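To: robotics-club list
From: Catriona Yule
Subject: Re: Kitchen task, October round

Murdo Cowie wrote:
> Could the organizers confirm whether both hands must be used
> in the kitchen task? Our students on the Plenditz team have
> 36 trial runs saved and wish to know if they still qualify.

Dear Murdo,

Thank you for your inquiry. Either hand may hold the can. Runs saved before the rule change remain valid, provided that the simulator settings were left as issued.
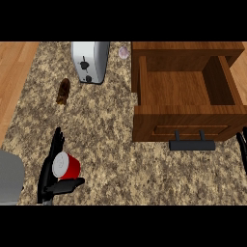
Kitchen task in simulation: can in the left hand, drawer open.

Teams may submit up to nine runs for judging. Please include the seed number with each – the Tullier team's entry, for instance, used seed 3964. Entries without one will be returned to the faculty adviser.

Questions on scoring should be sent to this list.

Sincerely,
Catriona Yule
Student Competition Office, Room 124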